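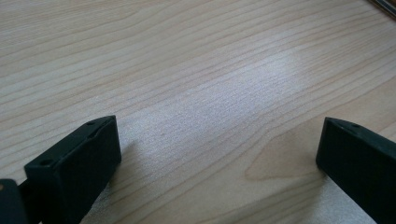
# Valtia hand-held gripper: demonstration visits

The Valtia is a two-finger gripper held and worked by hand. It is used to record how a person picks up, moves and sets down objects, so that a robot arm can be taught the same job. Tarkodance builds it and shows it at the Sandoval workshop, where visitors can try it on a table before they order.

## What happens at a visit

A visit lasts 80 minutes and is run by Baltazar Ponce or Higinio Aguirre. It starts at the bench, with the gripper open over bare wood. You get used to the weight and the trigger before anything is put down to pick up. Most people hold it too high at first. Bring the fingertips down close to the tabletop and keep the wrist straight.

After that you work through three tasks:

- picking up a small block and setting it down on a mark
- moving a cup from one side of the table to the other
- folding a dish towel in half

The towel takes the longest. Each task is recorded, and the recordings are played back on the bench computer. You can take a copy home if you bring a drive.

The last part of the visit is with the Olerari arm, which repeats a block task recorded earlier by our own staff. It does not run on visitors' recordings. Training on those takes longer than the visit allows.

## The fingertips

The fingertips are black blocks with softened edges and small round holes in the top. They are sold in pairs. Please do not mix a worn fingertip with a new one, as the grip will be uneven.

Visitors who handle unusual parts are welcome to bring samples. They should fit in one hand and have no sharp edges. Nothing wet or oily on the bench, please.

## Lighting and tables

You do not need a special table. Plain wood is fine, including wood that shines a little under the lamps. We moved the workshop lamps in August after several visitors asked how recordings hold up under glare, and both lamp positions can now be tried during a visit. If your own work surface is glass or polished metal, tell us when you book.

## Booking

Groups are limited to two people per gripper. Children under 12 may watch but not operate the arm.

The workshop is closed on 26th December. Requests sent over the holiday are answered in the order they came in. To book, write to Higinio Aguirre at the Sandoval workshop with the number of visitors and a short note on what you want to pick up. Orders placed at a visit ship from the same address, with one spare pair of fingertips in the case.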